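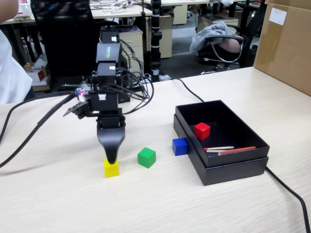 Front table, November. Yellow, green, blue out; red in the black box.

Cube set, box and lid. Notes before I forget, tidy up later (won't).

Bench code for this lot is 1014, write it on the lid with the paint pen, not the base. Base got wiped last time and we lost the code.

9:40. Started on the box question. Rowlands want to know if the set can live in the black box on a shelf with the lid under it, the way we've been using it, or if the lid has to go back on top every night. Lid under is how everybody leaves it. Box sits inside the lid fine, lid sticks out a bit past the base, makes a lip. Cubes that miss the box end up leaning on the wall or sitting on the lip. Blue was against the front left outside wall this morning. Red in the box, upper left corner. So red is the only one put away, strictly speaking.

Sticks. Two thin ones in the box too, lower right. White with the red tip and the longer orangey red one. Not part of the cube set. I think they came over with the Timari counting bits but can't find the sheet. The white one looks like a long match and I'd like it out of a kids set for that reason alone, someone at Tredness will ask. Leave them in the box til I hear back. Do NOT put them in the pen mug, I'll never see them again.

Colors. Holding up ok. Yellow and green are easy against the tabletop, even with the blinds open, tho yellow is the weaker of the two on that light beige grain. Curnon asked for a natural color cube as a fifth and I'm against it, it would vanish on this table and on most classroom tables. Red against the black inside is the best contrast of the lot. Blue against the outside of the box is worst, it goes dull when the light's low. Try a pale liner? Felt offcut in the drawer, gray I think.

10:55. Felt is not gray, it's brown. Cut it anyway. Corners bad, my fault, blunt knife. Cube sits quieter on it, no clack. Slides less when the box is tipped. Took it out again for now so the box matches the entry picture.

Drop test, by hand, from 8 inches onto the bare table. Did 3 drops per cube. No dents I could feel. Green landed on a corner on the second drop and skidded off, had to fish it out from under the chair. Corner fine. Edge has a faint shiny spot, may of been there before. Should have checked before, write that on the sheet for next time: CHECK EDGES FIRST.

Didn't do the lid. Lid will crack if I drop it and we only have the one.

Sizes. Calipers need a battery. Green looks bigger than yellow when you're sitting at the table but so does anything nearer to you, so I'm not writing that down as a finding. Measure all of them when the battery turns up. If they really are different then the Rowlands drawing is wrong and the tray insert won't fit, and better to know before the insert gets cut.

Table itself. Too much on it. Big brown cardboard box is still on the right hand side at the back. Label's up near the top corner, copy the details off it before it gets flattened. I want that corner clear for the second tray. Cable over the right edge wants clipping to the table leg, I caught it with my knee. Same with the one behind the box, run it along the back edge and tape it. Blue tape, not the silver, silver leaves gunk on this top.

After lunch. Tried lid on top, all four cubes inside plus sticks. Closes. Rattles like anything. With the felt back in, much less. So felt is probably the answer, and then lid on top at night, lid under in the day. Tell Rowlands that, keep it short, they skim.

Still open:
battery for calipers
who owns the sticks
ask for 2 spare lids, one to break
felt in a better color, recut with a new blade
cardboard box, empty and flatten
answer Curnon re natural cube (no)

Put the code on the lid. Pen was dry, used the marker, it smears. Redo tommorow.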